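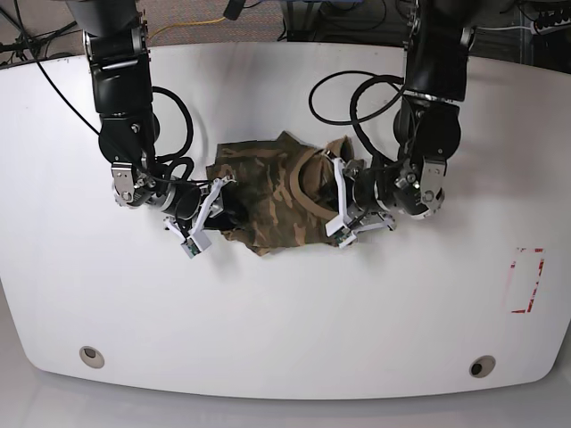 Two arms, one camouflage T-shirt: the folding demonstration at the Lernitz open day.

Members who put their names down for the September outing to Lernitz, out past the Plellgate turnoff, got a tour, a sandwich and a good long look at robots doing laundry. I went along because Niamh Fitzgerald had a spare seat in her car and because I have been reading for years that one of these things will be in my house shortly. I am still doing the ironing.

The talk came first and ran well over. We were told the folding project is called Llewellyn, that the team has recorded 2206 practice runs with shirts, and that they want 3000 before they change anything. I asked how many of the 2206 ended with a folded shirt. The answer was that it depends what you call folded. I wrote that down.

Then we were let in to see the arms work. They hang over a white table with a curved front, and they go at the shirt from both sides with white plastic fingers. I'll give them this, they are gentler than I expected, and I had pictured something more like a car plant. The shirt is another matter. It started in a heap, and for most of the time I stood there it was a heap with a gripper on either side of it. One of our group asked about the red tape rectangle on the table and was told it was "from before", which seemed to satisfy everybody but her.

What the brochure doesn't prepare you for is how much stuff it takes. There were cables looped off the arms and more of them running over the carpet, and the colour of the carpet was the only thing in the place that reminded me of a home.
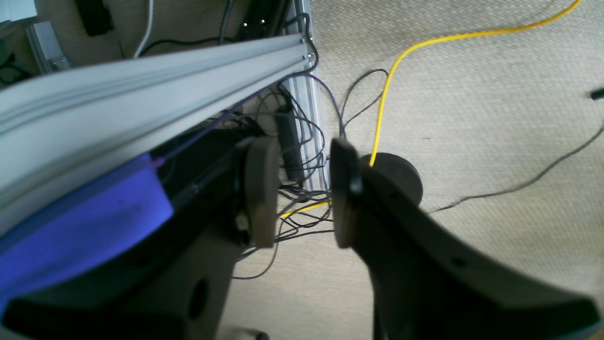 Niamh was keener than I was, and in fairness I should put her side. She says the gripper is the clever part, that picking up cloth is hard because it never sits the same way twice, and that I would have stood in front of the first washing machine and complained about the noise. She may be right about the noise.

My trouble is with the claims. The handout says help around the house for seniors is "within reach" and mentions a trial at Gremunley, but when I asked for a date I got a smile and a web address. The handout also says 914 visitors have now seen the demonstration. I would sooner know how many shirts have made it into a drawer, and who would be coming round to fix the thing when it stopped with a sleeve in its grip.

Still, the staff were patient with us and the young fellow running the arms answered what he could – I had the feeling he would have been franker without his manager beside him. The tour is free and there is parking at the door. Wear flat shoes and watch your feet around the cords. If you want to go on the next one, leave your name on the sheet by the office, and if anyone gets a straight answer about Gremunley please pass it along.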